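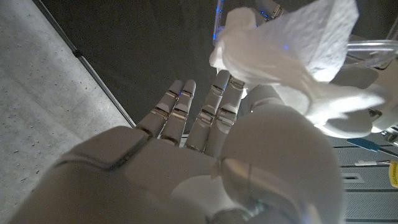
Plokelora 447 Embossed Wiping Paper, White, Two-Ply

Product code: 447
Supplied by: Onyeka
Category: Paper wiping products, general purpose

Plokelora 447 is a white, two-ply embossed paper on a perforated roll. It is intended for wiping benches, drying hands and picking up small spills in workshops, teaching kitchens, laboratories and offices. The paper is not printed, scented or treated with lotion.

The embossing is applied to both plies before they are joined. It gives the sheet a slightly raised surface and leaves small spaces between the plies, which take up most of the liquid when the sheet is first pressed onto a spill. A sheet crumpled in the hand holds a loose bundle shape and can be pushed into corners, around taps and under rims. A folded sheet gives a flatter, firmer pad and is the better choice for glass and other smooth panels.

Specification

Colour: white
Ply: two
Weight per ply: 21 g/m²
Sheets per roll: 315
Core internal diameter: 40 mm
Perforation: full width, every sheet
Finish: embossed, both faces
Core: plain grey board
Rolls per pack: six
Pack wrap: clear film, perforated for opening at one end

Sheet dimensions are shown on the pack label. The usable count on an individual roll may be lower if the outer turn has been damaged in transit, and the outer turn should be discarded if it is torn or marked.

Dispensing

The roll fits the Irnness wall bracket, the Irnness bench stand and most other holders with a spindle narrower than the core. It is not suitable for centre-feed dispensers. The core is fixed and cannot be pulled out from a full roll.

Mount the roll with the free end hanging at the front. Hold the sheet near the perforation with one hand on each side of the middle and pull down and slightly across. Pulling from a single corner tends to tear the sheet diagonally before the perforation gives. If the holder has a brake, set it just tight enough to stop the roll running on after a sheet has been taken.

The bench stand can be used on either side of a sink. Leave enough space between the stand and the tap to keep splashes off the roll. A roll that has been wetted through on one side will not unwind evenly, even after drying.

Use

Dry wiping: crumple one sheet loosely and work from the far edge of the surface towards the near edge. Turn the bundle to a clean face as it picks up dirt.

Spills: lay the sheet flat over the liquid and wait until the upper ply has darkened before lifting. Use a second sheet for what is left. Rubbing at this stage spreads the liquid and shortens the life of the sheet.

Hand drying: one sheet is normally enough if excess water has been shaken off first.

With cleaning fluids: spray the surface and wipe with a folded sheet. The paper can be used with water, washing-up liquid and ordinary neutral cleaners. It should not be left standing in a tub of fluid and used as a pre-wetted wipe. The plies separate after prolonged soaking.

Polished and coated surfaces: test on a small area. The embossed face is mild but it is still paper, and soft plastics and lens coatings can be marked by repeated rubbing. For these surfaces the Plokelora cloth range is recommended.

Limits

The paper sheds a small amount of fibre, mainly along the perforated edge. It is not a low-lint product and should not be used in clean areas, on optical parts or before painting. It has not been rated for contact with hot cooking surfaces. Do not use it to line trays or grills.

It does not dissolve in the same way as toilet paper. Do not flush it. Repeated flushing will block a standard waste pipe.

Storage and disposal

Store rolls upright in the original wrap, off the floor and away from steam. Part-used packs should be folded shut. Rolls stored on their side under other goods become oval and will catch on the bracket at each turn. This can usually be put right by pressing the roll gently back into shape before mounting.

Clean unused paper and the board core can go with paper recycling where the local service accepts them. Used sheets go in general waste. Sheets that have been used with solvents or oils must be placed in a lidded metal bin and removed at the end of the working day.

Comparison with similar papers in the range

Plokelora 447 replaces the earlier smooth-faced roll. The core is unchanged and existing brackets can be kept. The earlier roll had one ply and was better suited to glass, but took up less liquid and tore more readily when wet.

The Wudach folded sheet is made from the same base paper and is supplied interleaved in a carton. It is the better option where several people share one washbasin and where a hanging end of paper is unwanted. It costs more per sheet and cannot be torn off in longer lengths.

Questions about fit

For bracket dimensions, spindle adaptors and replacement brakes, contact Nia Samuel at the Onyeka parts desk. State the bracket type and whether it is fixed to tile, board or masonry. Queries about the paper itself, including safety and composition sheets, are dealt with by Marek Paulík.

Ordering

The unit of sale is one pack of six rolls. Single rolls are not sold, but a sample sheet pair can be requested before a first order. Packs are not split and opened packs cannot be returned. Report crushed or wet packs on the delivery note and keep the wrap until the claim has been settled.

Related items

Irnness wall bracket, white, with brake
Irnness bench stand, weighted base
Wudach folded sheet, interleaved, white
Plokelora cloth, plain weave
Spindle adaptor for wide-core holders

Page revised Sat 10 January. Storage instructions amended and the note on soaking added.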